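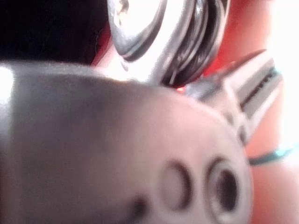 Abb. 7.1 Graue, gewölbte Oberfläche mit zwei runden Öffnungen (Nahaufnahme)

Start Inhalt Kapitel Glossar Register

Lesezeit: 5 Minuten

Kapitel 7
Spielplan und Tabellenwertung im Ligabetrieb

7.1 Gegenstand des Kapitels

Ein Ligawettbewerb besteht formal aus einer Menge von Mannschaften, einer Menge von Paarungen und einer Wertungsvorschrift, die den Ergebnissen der Paarungen eine Rangfolge zuordnet. Kapitel 6 hat die Paarungen als gegeben behandelt. Im Folgenden wird untersucht, wie sie auf Spieltage verteilt werden und welche Folgen diese Verteilung für die Tabelle hat. Vorausgesetzt werden die Begriffe Einfachrunde, Doppelrunde und Heimrecht aus Abschnitt 2.4.

Die Endtabelle einer vollständig gespielten Doppelrunde hängt rechnerisch nicht von der Reihenfolge der Spiele ab. Zwischenstände hängen sehr wohl davon ab. Für die sportliche Praxis sind Zwischenstände keineswegs nebensächlich – an ihnen orientieren sich Kaderentscheidungen, Zuschauerinteresse und in manchen Ligen auch die Ansetzung der letzten Spieltage.

7.2 Die Kreismethode

Das gebräuchlichste Verfahren zur Erzeugung eines Spielplans ist die Kreismethode. Bei gerader Mannschaftszahl n wird eine Mannschaft festgehalten, die übrigen rotieren nach jedem Spieltag um eine Position. Nach n – 1 Spieltagen hat jede Mannschaft gegen jede andere genau einmal gespielt. Bei ungerader Mannschaftszahl wird ein Platzhalter ergänzt; wer auf den Platzhalter trifft, ist spielfrei.

Das Verfahren legt nur die Paarungen fest. Das Heimrecht muss gesondert zugewiesen werden. Folgen zwei Heimspiele oder zwei Auswärtsspiele derselben Mannschaft unmittelbar aufeinander, spricht man von einem Break. Für gerades n lässt sich zeigen, dass eine Einfachrunde mindestens n – 2 Breaks enthält. Der Beweis beruht darauf, dass höchstens zwei Mannschaften ohne Break auskommen können: Zwei Mannschaften mit identischer Heim-Auswärts-Folge könnten nie gegeneinander antreten, und es gibt nur zwei streng alternierende Folgen.

7.3 Durchgehendes Beispiel

Als Beispiel dient in diesem Kapitel eine Staffel mit vier Vereinen: Midance, Dikotwood, Whitlock und Kornel. Gespielt wird eine Doppelrunde, also sechs Spieltage mit je 2 Partien. Die Hinrunde beginnt am 27. Januar, die Rückrunde endet im Juli. Die Kreismethode mit Midance als fester Mannschaft liefert für die Hinrunde:

1. Spieltag: Midance – Kornel, Dikotwood – Whitlock
2. Spieltag: Whitlock – Midance, Kornel – Dikotwood
3. Spieltag: Midance – Dikotwood, Whitlock – Kornel

Die erstgenannte Mannschaft hat Heimrecht. Midance und Kornel wechseln durchgehend zwischen Heim- und Auswärtsspiel. Dikotwood tritt am zweiten und dritten Spieltag auswärts an, Whitlock an denselben Tagen zu Hause. Die untere Schranke von 2 Breaks wird damit erreicht.

7.4 Nebenbedingungen

Reale Spielpläne unterliegen weiteren Bedingungen. Zu unterscheiden sind harte Bedingungen, deren Verletzung den Plan ungültig macht, und weiche Bedingungen, deren Verletzung mit Strafpunkten bewertet wird. Harte Bedingungen betreffen etwa die Verfügbarkeit der Spielstätte oder die Mindestruhezeit. Weiche Bedingungen betreffen Reisewege, Derbytermine und die gleichmäßige Verteilung attraktiver Gegner.

In der Übungsdatei zu diesem Kapitel sind 3119 Ansetzungen enthalten. Fast 90 Prozent davon erfüllen sämtliche weichen Bedingungen; die übrigen eignen sich zur Fehleranalyse in Aufgabe 7.6. Die Gewichte der Strafpunkte sind frei wählbar – ihre Wahl ist eine sportpolitische Festlegung und lässt sich aus dem Modell nicht ableiten.

7.5 Punktgleichheit

Erreichen mehrere Mannschaften dieselbe Punktzahl, entscheidet ein nachgeordnetes Kriterium. Üblich sind die Differenz der erzielten und zugelassenen Treffer, der direkte Vergleich und die Zahl der Siege. Der direkte Vergleich ist vor Abschluss der Doppelrunde unvollständig definiert, sobald die betreffenden Mannschaften erst einmal gegeneinander gespielt haben. Abschnitt 7.8 behandelt die dafür gebräuchlichen Übergangsregeln.

Verwandte Kapitel
Kapitel 2: Grundformen des Wettkampfs
Kapitel 6: Paarungen und Setzlisten
Kapitel 8: K.-o.-Runden und Freilose
Kapitel 9: Auf- und Abstiegsregelungen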